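Search this site
Enter keyword Go

About Widance

Widance is a chess school for adults and stubborn teenagers, run out of two rooms above a print shop. We started it because we didn't believe most of what chess schools say about themselves, and we would like you to read this page in the same spirit.

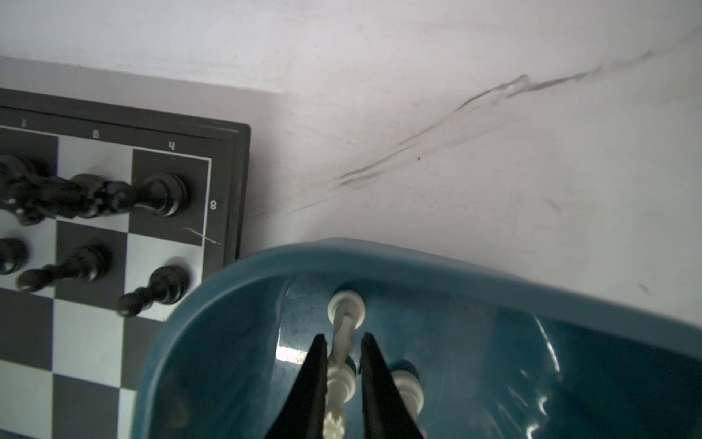
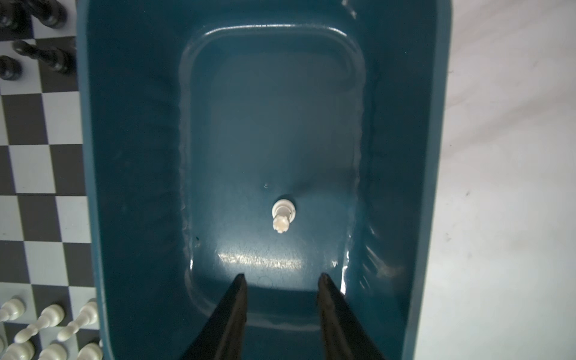 Let's get the big claim out of the way first. You have probably read that chess makes people smarter, calmer and better at math. Maybe it does. We have looked for proof we would be willing to put our name to and haven't found it, so you won't see that promise on our posters. What we can say is that people who study chess with us tend to get better at chess, if they come regularly and do the boring parts. The equipment won't do it for them. Our sets are black and white plastic on folding boards, and at least one board has a scratch near the 8 that has no effect on anyone's play. A student once asked Boonsong Paisan if he'd improve faster with a wooden set at home. Boonsong told him to spend the money on lunch.

Who we are

Tihomir Atanasov teaches the beginners and the endgame class. He spends the first 2 months on rooks, kings and pawns, which some students find dull. A few quit over it. He has heard all the arguments for starting with openings and remains unmoved.

Boonsong Paisan takes the club players. He does not care for memorized lines, online ratings or the word "brilliant."

Waraporn Kaewkla runs the office and the Potar league, our in-house competition, which begins every October. She also teaches the class on tidying up after yourself, though it isn't listed as a class. Pieces go into the plastic bin at the end of the night and the bin gets a last look before the lid goes on. A set short one rook is no use to the next group, and Waraporn has little patience for a coin standing in on a1.

How we teach

Classes have a limit of 10 students. We used to take more and it was worse. Each session is a short lesson, a long game and a talk about what went wrong. We keep no trophies in the window. We don't give certificates for attendance, and we don't sort people into "gold" and "platinum" levels, having never met anyone who could explain what those meant.

Our library has 200 books. Half of them are about openings and hardly leave the shelf on Tihomir's advice. You may borrow 2 at a time.

Should you sign up?

Possibly not. If you want a quick rise in rating before a tournament, a private coach will suit you better, and we'll say so on the phone. If you want to sit across from a real person, lose a fair number of games and find out why, come to a trial class. It costs nothing, and we won't call you afterward to ask how you felt about it.

Page last revised March 2022.

Contact Widance | Copyright Widance Chess School, all rights reserved | Back to top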